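How to Set Up a Shared Room for Standing VR Without Breaking a Monitor

Posted March 20, 2021 by Kirsty Faulkner

Headset manuals assume you own a room. A whole one, with nothing in it, which you keep free in case you feel like wearing a computer on your face. The rest of us have a desk, two screens, a colleague who needs that desk, and a chair that drifts.

I've been setting up standing sessions at Pluritz for a couple of years now, mostly for people trying out the Adebisi walkthroughs, and the method below is what survived. It takes 17 minutes if the room is tidy. The room will not be tidy.

What you need

A headset, charged.
Masking tape, the kind that comes off the floor again.
A small rug or bath mat.
One other person, awake.
Microfiber cloths.

Step 1: Pick your standing spot

Stand where you plan to stand and hold both arms straight out. Turn all the way around, slowly. Anything you touch has to move, or you do. Now lean forward from the waist and do it again, because people in headsets lean. They lean to read signs. They lean to look over virtual balconies. I have watched a grown man lean on a virtual counter, and I've seen the invoice for the lamp.

Tape an X on the floor when you're happy. Put the mat over the X. Feet can find the edge of a mat without any help from the eyes, and a person who can feel they've left it will generally shuffle back on.

Step 2: Deal with the furniture

Desks can stay if they're outside your arm circle. Rolling chairs are another matter – they look parked, and then they're behind your knees. Push them under something or turn them around and wedge them against a wall. Bags go up on a shelf. Coffee goes to another room, and yes, that includes the one with a lid.

Step 3: Fit the headset

Loosen everything first. Hold the front against your face, pull the strap over the back of your head, then tighten the sides until it stays put when you nod. If your cheeks hurt, it's too tight. If you can see your shoes through the gap at your nose, it's too low, although plenty of people secretly like the gap and I'm not going to report them.

Glasses wearers: front first, always. Doing it strap first is how Oluwatosin Akinola ended up with a new prescription in November.
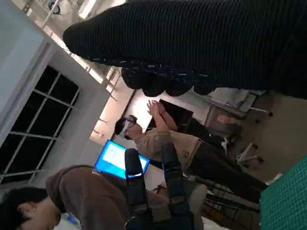
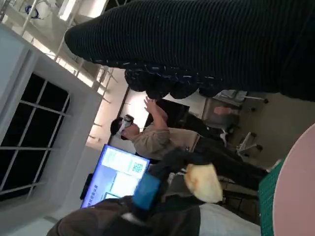
Step 4: Warm up your hands

If your software tracks bare hands, give it a minute before you ask for anything clever. Start with your arms relaxed, then bring your hands up where the headset can get a good look at them. Palms together in front of the chest is one position to try, and hands raised in front of the headset with the fingers spread is another. Move between the two slowly, then make a fist, open it, and turn your wrists. If a finger bends the wrong way in the virtual version, lower your hands, count to three and bring them back up. Waving them harder does nothing except entertain the office.

Sleeves matter more than you'd think. Long, floppy cuffs can slide over the heel of the hand, so push them up. Rings are usually fine. Gloves usually aren't.

Step 5: Appoint a spotter

Your spotter watches you, and only you. Agree on one word that means stop. We use "Nundix," the name of an old project, on the grounds that no one will ever say it for pleasure again. The spotter doesn't grab, tap or steer. Being touched by someone you can't see is horrible, and the natural response is an elbow.

Step 6: Come out gently

Stop after 45 minutes at the outside, sooner for a first try. Stand still, close your eyes, lift the headset off from the front and wait a moment before opening them. Sit down if the floor seems to have opinions.

Wipe the face pad with a dry cloth before the next person gets it. Keep the lenses out of direct sunlight, which can damage the display inside. Ours lives in a drawer marked Fetisero, which used to hold cables and, if you reach far enough back, still does.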